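17 October 2026

Book sorting, Candurstead reading room. Veronika and me.

Went on with the thick paperbacks left over from July. Plan for the day was the Chinese-language technical titles, then relabeling if time. Veronika had the list, I did the condition slips.
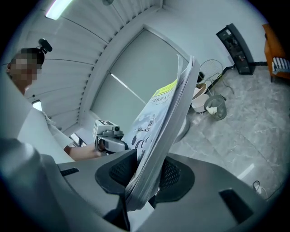

Photo: Imtiaz Herath / Candurstead

White front page, gray and black illustrations, yellow label near the top with the small characters. Title line is directly under the label. Copy the title from the line under the label, not from the label itself, I got this wrong on 2 slips and had to redo them. The sheets fan slightly at the top. Noted on the slip, no repair asked for.

The Bandara catalog has about 2,000 entries and the technical section is the worst kept part of it. Several have the title in translation only. Veronika wants the original characters entered first and the translation in the notes field. Fine with me, but the old entries will need to be changed too.

Spine titles: enter from the spine when the text is complete there. The one ending in 原理与应用 ("principles and applications") goes with the engineering textbooks.
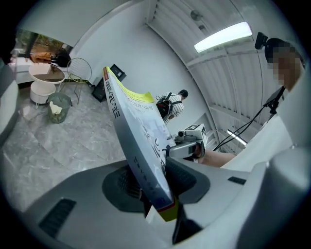 Yellow on the cover is no use for shelving, we tried grouping by color in July and gave up. Shelve by title, upright, heavy ones on the bottom shelf.

Stopped after 20 slips. Grillier boxes are too shallow for the thickest volumes, ask Grokik what else they have.

To do: retype the bad slips, send Veronika the spine titles.

I.H.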